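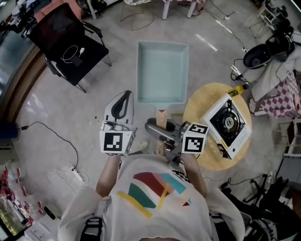 We bought the Jusbridge hand-held gripper pair in November, and I write this for people who must plan a budget for the same thing. It cost us 3630 dollars, plus 489 for spare fingers. The grip is strong enough for everyday items: one hand can hold a clothes iron while the other has a pan by its wooden handle. My favourite part is the marker cubes, very light on the wrist.
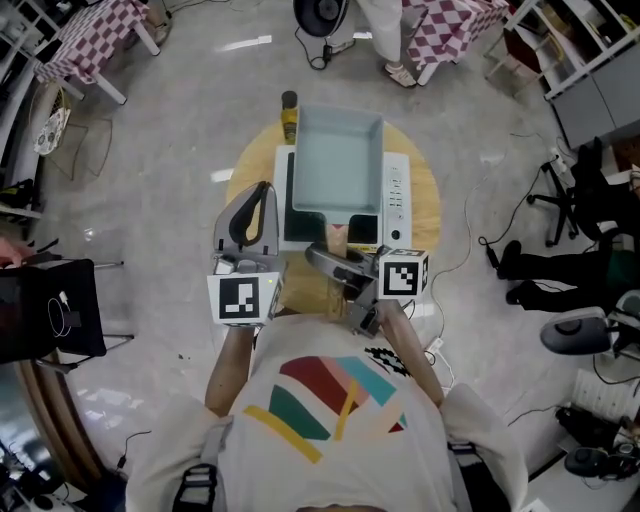
The cheaper Rirkine set is 797 less, but the charger is extra and delivery takes 7 weeks. Please count also the kitchen things, the straps and long power cables – we forgot these in our first plan.
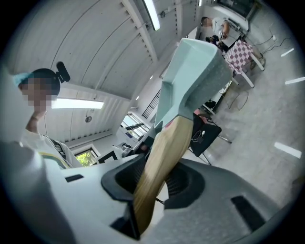 Liv Midtbø wrote to me that she would put the money for spare fingers into a second charger, and I think she is right.

Four stars from me.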